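Using lab tube racks for seed starting? (long)

Drakenley Growers Forum > Seeds and Propagation

pepperfool
Joined the forum last September, mostly lurking since. I grow way too many peppers for a small yard and every year I run out of windowsill before I run out of seed packets. This year it's 13 varieties and I want six plants of each to pick the best from, plus extras of the superhots because those germinate whenever they feel like it.

My question is about cell size. I've been using the regular 72-cell trays and they eat up the whole shelf. A friend who works in a lab says those 96-hole racks would pack a ton of seeds onto one heat mat. Has anyone started peppers in cells that tiny? I'd be potting up at first true leaves.

mudroom_marge
I did 96s one winter with lettuce and it was fine. Peppers, I wouldn't. The roots hit bottom so fast, and if you miss the window by three days you're untangling spaghetti. Also they dry out while you're making coffee. I went back to 50s and I'm much happier (my husband is not, he lost his half of the laundry room).

tallgrass29
Disagree with Marge a little! Small cells are great for germination, you just can't treat them like a home. I sprout everything tiny, then move it the second the seed leaves open flat. Peppers don't mind being moved that young. Tomatoes mind even less. I got 102 peppers up last spring on one mat and I don't own a greenhouse.

The thing I'd check is whether the rack you're looking at has any drainage. Lab stuff usually isn't made with watering in mind. Eight by twelve is the layout you'll run into over and over, so when people say "96" this is the kind of grid they mean:
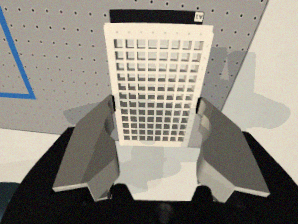

8 x 12 grid, square openings. Computer render, but you get the idea on spacing.

If the bottoms are closed you'll be drilling 96 little holes, and I promise you will be sick of it by row four. If they're open all the way through you need something under them to hold the mix in. I use soil blocks now for exactly that reason.

pepperfool
Ooh ok, hadn't thought about the bottoms at all. I'll ask my friend to check. How do you get the seedlings out of something that narrow? Chopstick?

tallgrass29
Chopstick, or the handle end of a teaspoon. Water first, wait an hour, then go down the side and lever it up. Hold it by a leaf and never the stem. If your mix is too fluffy it all falls apart, so I press mine down more than the bag tells you to.

compost_and_chaos
Going to be the grump here. Why not just do the paper towel thing? Damp towel, zip bag, top of the fridge. You only pot up what sprouts, so you're not giving shelf space to duds. I did all my Festmont Reds that way and only lost the ones I forgot about. Cell trays for slow peppers are a waste of real estate, whatever size the cells are.

mudroom_marge
Paper towels gave me mold every single time. And I snapped so many little roots pulling them off the fibers! I know people swear by it. Coffee filters were a bit better.

compost_and_chaos
Then it was too wet. Wring it out until it stops dripping and then wring it again.

mudroom_marge
I wrung it, thank you.

pepperfool
Haha ok, so maybe a split. Towels (well, filters) for the superhots since those take forever, small cells for the sweet ones that pop up in a week. Does anybody have a labeling system for the small cells? My biggest fear is mixing up my Maes Yellow and the Govutano, they look identical until they fruit and one of them will take your face off.

tallgrass29
One variety per row, and draw a map on paper. Mark one corner of the tray with nail polish so you know which way it faces. I spun a tray around once for better light and spent all of July guessing.

pepperfool
Nail polish, got it. I'll report back when something's up. Mat's going on tonight at 9 once the kids are out of the laundry room.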